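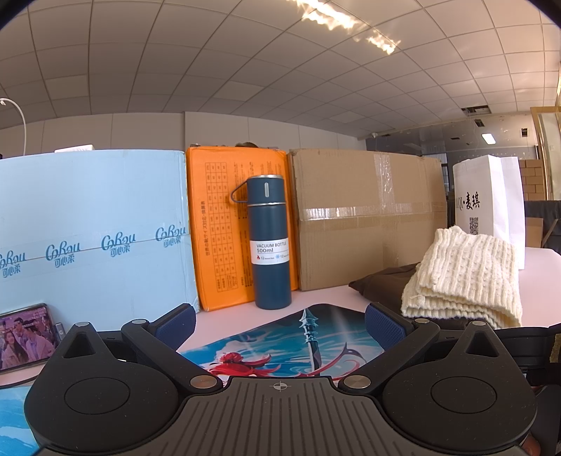

4. Setting Up the Mixed Parcel Table

Read sections 1 to 3 first if you haven't. Section 3 has the tape dispenser and the scale, not repeated here.

Mixed parcel = one customer, things of different shapes. Shoes plus a bottle plus a scarf, that kind of order. Single-item orders go out from the side bench, see section 5.

4.1 Before you start

You need:
Table, wiped, dry
Order slip
The goods, all of them, out of the rack
Clear tape, two rolls
Craft knife with the cap on
Tissue, kraft paper, one roll of bubble
Marker
A shipping box bigger than you think

Table height is 72 cm. If somebody has changed it put it back, the step stools are cut for 72. Top is 155 cm long and you need all of it, so move the label printer to the shelf before you begin.

NOTE: Drinks stay on the windowsill. Yes, the ones with lids too. A filled vacuum bottle on the packing table looks exactly like stock, and one has already gone out to a customer in Trerard.

4.2 Laying out the table

1. Clear everything. Old slips, tape ends, the lot.

2. Biggest boxes to the back. Long side facing you, printing facing you if there is printing. Flaps shut.

3. Shoe boxes next. Stand them on end if space is short, size chart to the front. Don't stack more than two, the worn ones lean.

4. Bottles and other hard round things in front of the boxes, upright, label toward you. Leave a hand's width all round.

5. Paper bags at the right end. Stand them up, fold the side panels back along the crease they came with. Don't make a new crease.

6. Fabric last. Scarves, shawls, anything with a fringe. Right front corner, on clean tissue, fringe laid in one direction.

7. Phone or tablet leaning at the left, sideways, screen toward you. Turn the sound off.

8. Check against the slip. Tick each line with the marker as you touch the item. Touch it, then tick it. Don't tick from memory.

CAUTION: Knife does not live on the table. Use it, cap it, back in the tray. Fringe and blades don't mix and we have paid for two shawls this year.

4.3 Checking boxes that come in already taped

Some suppliers send cartons with their own printed tape, some use plain clear. Both get checked the same way.

1. Run a finger along the seam. Lifted edges, bubbles, wrinkles wide enough to catch a nail - retape over the top, full length.

2. Look at the corners. Slightly crumpled is fine. Split is not fine. Split corner means a new box.

3. Press the middle of the top with a flat hand. Should push back. If it sinks, open it and add paper.

4. Don't pull off printed supplier tape. It takes the top layer of the cardboard with it and the box looks terrible. Leave it on and put ours across it.

5. If the carton has been opened and closed by us, write an R in the bottom left corner. Small. Customers see this.

NOTE: Tape goes both ways on anything heavy. One strip along the seam, one down from the top edge crossing it. Smooth from the center outward with the side of your fist.

4.4 Packing a vacuum bottle

Most of the breakage claims on mixed parcels are bottles. The steel doesn't break but it dents, and a dented bottle comes back. So slow down for this bit.

1. Check the label. Volume on the bottle has to match the slip. 500ml and 750ml look alike when you are in a rush.

2. Check the color against the slip too. Dark blue and dark teal are different stock numbers. Take it over to the window if you can't tell.

3. Cap on, turned until it stops. Don't force it past that.

4. Shake it. Should be silent. Rattle = set aside, pink slip, carry on with the rest of the order.

5. Fold the carry loop flat against the cap if it folds. If it doesn't fold, pad it by itself with a twist of tissue so it can't press into the next item.

6. Leave the paper label on. It is part of the product. Customers want to read how long it keeps things hot or cold and they will write to us if it's missing.

7. One turn of tissue, then two turns of bubble, bubbles inward. Tape the bubble to itself, never to the bottle.

8. Stand it in the corner of the shipping box, not the middle.

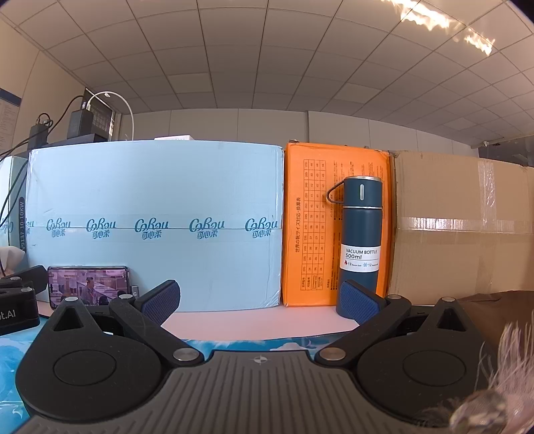 Fig. 4-1. Bottle placed in front of the orange box, light-blue box to the left, taped brown box to the right.

CAUTION: No tape on bare metal or on the label, ever. Leaves a line. Does not come off with anything we are allowed to use.

4.5 Shoe boxes and the size chart

The imported shoe boxes have a conversion chart printed on the outside. Handy, but read it properly.

1. Find the row for the size system on the order slip. US, EU, cm, whatever the customer typed.

2. Follow it across to the cm figure. Go by the cm figure from here on.

3. Open the box and compare it with the size stamped inside the shoe. Both shoes please. We have sent out a pair with two diffrent sizes and that was not a nice phone call.

4. If the box is standing on end the chart is sideways. Turn the box, not your head. Most misreads happen this way.

5. Close the lid. A rubber band round the short side if it won't stay closed, no tape on shoe boxes.

6. Worn edges on a shoe box are OK to send. Crushed lid is not, swap with one from under the stairs.

NOTE: If you can't read the language on the box ask Antigoni Moschos. She did a sheet with the common words on it, it's pinned beside the rack.

4.6 Fabric, fringes, beads

1. Clean hands. No tape stuck to your sleeves.

2. Lay the piece on tissue, fold in thirds lengthwise, then roll it loosely from the plain end. Fringe ends up on the outside.

3. Comb the fringe straight with your fingers. Not a brush.

4. Any bead or other hard bit gets its own small square of tissue. Twist, no tape.

5. Slide the roll into a paper bag, fold the top over once. One sticker.

6. Fabric goes in on top of everything else. If it won't fit on top the shipping box is too small, start again with the next size up.

4.7 Filling and closing the shipping box

Order of filling, bottom up: crumpled kraft, shoe box flat, bottle in the corner, boxed goods along the long side, more kraft, paper bag with fabric, slip.

1. Crumple the kraft properly. Big loose balls go flat in the truck.

2. Nothing touches the outer wall except paper. Bottle especially.

3. Fill every gap. Close the flaps without taping and rock the box. If you hear or feel anything move, open up and add more.

4. Measure. Length plus the distance round the middle, must be 132 cm or under for the regular Fudard pickup. Over that it goes on the freight sheet and the customer has to be told before it leaves.

5. Tape the seam, tape across it, tape both end edges.

6. Label on the biggest flat side, not over a seam. Old barcodes get covered with the marker or a blank sticker, all of them, check the bottom as well.

7. Name and initials on the slip copy. Copy goes in the wire tray.

CAUTION: Two people for any carton you can't see over. Doesn't matter how light it is. The step by the back door is higher than it looks.

4.8 Problems

Tape won't stick to the box.
Cardboard is dusty or cold. Wipe with a dry cloth, wait a few minutes, try again. Still no - use paper tape.

Box bulges when closed.
Too much kraft on top. Take some out from the middle, leave the corners alone.

Bottle label torn or lifting.
Not for sale as new. Set aside, pink slip, Nektarios Alexiou decides.

Slip says one item, table has two.
Stop. Somebody has left stock from the last order. Don't guess which one, check both numbers against the rack.

Paper bag has split at the fold.
New bag. Keep the old one for stuffing.

Customer wants the supplier's carton kept clean (gifts mostly).
Put the whole carton inside a bigger brown box with paper on all sides. Charge it as oversize if the outer goes past the limit in 4.7.

Chart on the shoe box and stamp in the shoe don't agree.
The stamp wins. Write the correct cm on the slip and tell whoever is doing the Manolakis reorder.

4.9 End of shift

1. Unfinished orders stay together, in one tray, slip on top. Never leave half on the table and half on the rack.

2. Knife capped and in the tray. Look, dont assume.

3. Tape rolls folded over at the end so the next person can find it.

4. Flatten the empties, string them, left of the back door. Collection is Friday, early, so they need to be out before you go home Thursday night.

5. Wipe the table. Water only, the spray makes the top tacky and tissue sticks to it.

6. Label printer back from the shelf.

Changes since the last version: 4.5 step 3 added, 4.7 limit updated, Trerard note added in 4.1. Corrections to Spyros Antoniadis at the Vurkitberg desk, on paper please.

Next: Section 5, Single-Item Bench.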